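In defence of the cardboard tray

Most small offices that handle cash do so badly, and the usual remedy is to spend money on a lockable steel till drawer. I think this is a mistake. A till drawer suits a shop counter, where one person stands in front of it all day and does little else. A desk that takes cash for part of the afternoon and is used for email the rest of the time needs something lighter, and a sloped cardboard organiser does the job.

The argument rests on how notes behave. A banknote kept flat in a closed drawer has to be found by opening the drawer, lifting a clip and looking. A note standing in an open slot can be identified by its top edge. Slots in rows also impose an order of denominations, which a drawer does only if its user is strict. I used a steel drawer at the Stivthorpe office for two winters and was never strict after lunch.

There is also the question of reach. A drawer sits under the desk and in front of the user, where the knees and the chair already are. A tray sits on top and to one side, leaving the middle for the laptop, and the arm that deals with callers works on the same side as the tray.
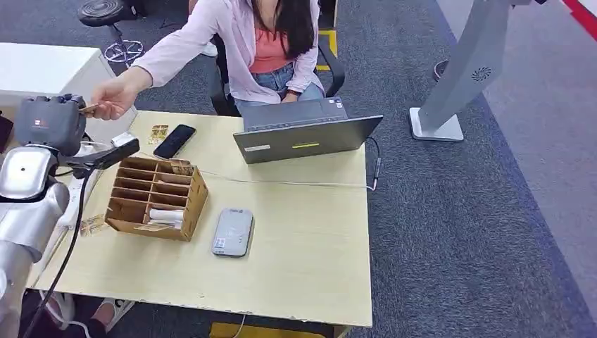 Card held out across the desk, with the laptop and the compartment tray sharing the top.

Naheed Mohmand, who kept the petty cash at Hullier before me, objected that an open tray is insecure. She is right, and a float of any size should go into the safe at the end of the day whatever it has been kept in. During working hours, however, the person is the security. A key left in a drawer lock, as ours was every Wednesday, adds nothing to that.

The stronger objection is clutter. A desk used for both cash and paperwork collects a phone, a charging lead, small packets and rolls of one thing or another, and these drift into the compartments. Dividers invite it. My own rule is that one slot in the front rows may hold something other than money, and everything else must live outside the tray. Cables are a separate problem and should run behind the organiser, where they cannot catch a sleeve when notes are being passed.
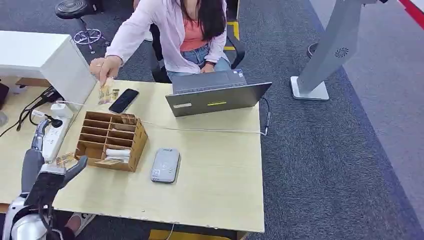 Notes in the hand, the organiser beside the laptop, and the white cable running behind it.

Cost barely needs discussing. The drawer we returned was priced at 63 pounds. Themis Christodoulou cut our present tray from a delivery box in half an hour - the dividers are slotted together without glue, so a torn one can be replaced. Cardboard does sag in a damp room, and I would expect to make another by February.

I would keep the steel drawer for places with a queue. For the desk with a laptop on it, a tray with enough slots and a shallow slope is adequate, and the slope matters more than the material. If it is too steep, the notes slide into a heap at the front.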